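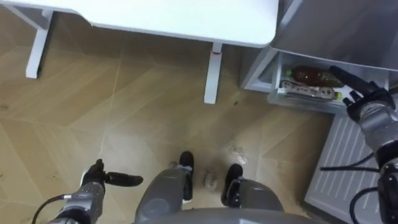 Bottom freezer drawer keeps icing up along the back, do I really have to empty the whole thing?

Posted by Negin Kermani, 3 November 2019

Hello everyone, I have been reading this site for ages and finally have something to ask. We moved to Nurkville in May, into the downstairs half of a house built in 1955, and the refrigerator came with the place. It's the kind with the fridge on top and a pull-out freezer drawer underneath. The badge on the door says Shirazi and the landlord thinks it was bought used, so there is no manual and no one to ask.

For the first couple of months it was fine. Then I started noticing a ridge of ice along the back of the drawer, low down, where you can't see it unless you crouch. I chipped a bit off with a wooden spoon (please don't yell at me) and it was back in under two weeks. Now the drawer doesn't want to close the last half inch unless I lean on it with my hip, and my mother-in-law, who is staying with us, keeps finding it open in the mornings.

What I'd like to know is whether I can get away with melting only the back part and leaving the food in, maybe with towels over it. We cook in big batches and the drawer is packed with soup, flatbread, chopped herbs and a frankly silly amount of sour cherries from my aunt. I would hate to lose the cherries. Also, is this a sign that the thing is dying? A repair place quoted me 207 dollars over the phone before even looking at it, and I'd like to try whatever I can on my own first. Thank you so much for reading all this!

Bahman Nikzad

Hi Negin, and welcome. I had nearly the same trouble with a bottom-drawer model, a different make, and I put it off for most of a year, so you're already ahead of me. I'm going to say yes, empty it. I know that isn't what you hoped to hear, but melting part of it with food still inside gives you a puddle under the bags, the puddle freezes, and then you have a second problem sitting under the first one.

It's less awful than it sounds. Eat down what you can for a week or so, then borrow a couple of coolers. Pack them tight, with the cherries in the middle where it stays coldest, put an old blanket over the top and leave the lids alone. Ask a neighbor for a shelf too, if you're on those terms. My neighbor took four containers of stew and gave me back three, and I considered that fair rent.

Then unplug the whole refrigerator, pull the drawer out as far as it goes and lay towels on the floor in front. If the drawer lifts off its runners easily, take it off, but don't force it. Leave everything open. A fan pointed at the opening helps a lot. I wouldn't use a hair dryer down there, with water about, and I definitely wouldn't use a knife or even your wooden spoon, as the plastic liner at the back can be thinner than you'd think. Mine took most of a day. Please don't hurry it.

While you wait, look at the rubber seal all the way around, especially the bottom corners. Mine had a crust of old juice in one corner and was standing away from the cabinet. Warm water with a little dish soap, a soft cloth, dry it well. Then do the paper test — shut a strip of paper in the door and tug gently. If it slides out with no drag at all, the seal isn't gripping in that spot. A new seal was some 60 dollars for mine, and I fitted it myself with a good deal of muttering.

Check that the cabinet is level as well. Old kitchen floors wander, and if yours leans forward the drawer will creep open by itself, which might explain what your mother-in-law has been finding. A small turn on the front feet fixed that for me.

When it's dry, plug it back in and give it 24 hours before you load it up again, and leave some air between things at the back. If the ice comes back quickly with a clean, tight seal and a level cabinet, then I'd start thinking about a blocked drain or the defrost heater, and that's when I would pay somebody.

trindetitz

just get a new one. ours did this and we replaced it with an Emidari and never looked back. they don't make them to last anymore

Negin Kermani

Thank you both! Bahman, I did the paper test tonight and it fell right out of the lower left corner, no tug needed. I haven't cleaned it yet. The landlord has a cooler in his garage that he says I can have for as long as I like, so the soup is being eaten at a heroic pace and I'll do the big melt once it's gone. The new refrigerator will have to wait, I'm afraid. I'll post again when I know if it needs the seal.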